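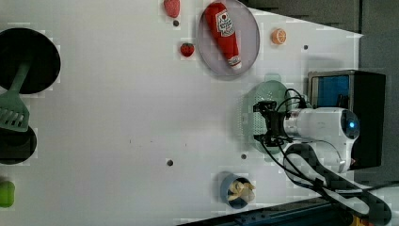 COMUNICADO DE IMPRENSA

Imari abre em setembro a sua primeira cozinha-escola para quem nunca aprendeu a cozinhar

Chamo-me Arturo Ferri, fundei a Imari e pediram-me que este comunicado fosse curto e sério. Curto vou tentar. Sério é mais difícil, porque ando há meses a sonhar com isto e finalmente posso contar: em setembro abrimos as portas da cozinha-escola da Imari, em Nusbridge, num antigo armazém de chá com janelas enormes e um pé-direito que nos vai custar uma fortuna em aquecimento (já fizemos as contas, já chorámos, já passou).

A ideia é simples. Queremos ensinar adultos a cozinhar o jantar de todos os dias. Sopa, arroz, um peixe no forno, massa que não saia colada, legumes que apeteça comer. Se vem à procura de espumas e flores comestíveis, adoramos recebê-lo, mas vai sair daqui a saber fazer feijão.

O curso base chama-se Onham e tem 11 aulas, sempre ao fim da tarde, a começar às 18h30. As turmas são pequenas e cada pessoa tem o seu lugar na bancada, o seu fogão e a sua faca. Na primeira aula não se acende lume nenhum: corta-se cebola, lavam-se folhas, escorre-se grão e prova-se muita coisa crua com sal e sem sal. Eu sei que parece pouco! Mas fizemos quatro turmas experimentais na primavera e foi essa a aula de que mais gente nos falou depois.

Para a direção pedagógica convidei o Rory Moncrieff, com quem trabalhei muitos anos em cantinas e refeitórios, e que tem a paciência que me falta a mim. Foi ele que desenhou o programa todo, incluindo a aula dos restos, que eu queria pôr no fim e ele pôs a meio. Discutimos isto durante uma semana. Ganhou ele.

«O que eu quero é que as pessoas abram o frigorífico às oito da noite e não entrem em pânico», diz o Rory. «Se souberem refogar, cozer e temperar, o resto vem com o hábito. E podem telefonar-me, mas só até às nove.»

As inscrições para o primeiro trimestre já estão abertas e temos mais de 300 pessoas na lista de interessados, o que nos deixou contentíssimos e também um bocadinho aflitos. Vamos dar prioridade a quem vive em Nusbridge e reservámos 28 lugares gratuitos para moradores que estejam desempregados ou a estudar. Para esses lugares basta preencher a ficha na receção e trazer um comprovativo – não fazemos entrevistas nem pedimos cartas de motivação.

Os tachos, as panelas e os fornos chegam através da Kwiatkowski, nossa parceira de equipamento desde a primeira conversa, que também vai dar uma sessão aberta sobre afiar facas e tratar de frigideiras de ferro. A data ainda está por fechar e será anunciada na receção e na nossa lista de correio.

Haverá ainda uma mesa comprida, aberta a todos, onde se come ao fim de cada aula o que se cozinhou. Os alunos podem trazer um acompanhante à última sessão. Crianças também, claro, há cadeiras altas e há sempre sopa.

Os jornalistas que queiram visitar o espaço antes da abertura são muito bem-vindos. Peço só que avisem com antecedência e que digam se têm alergias, porque daqui ninguém sai sem almoçar.

Contacto para a imprensa: Arturo Ferri, Imari, Nusbridge. Entrevistas com Rory Moncrieff mediante marcação, de preferência de manhã.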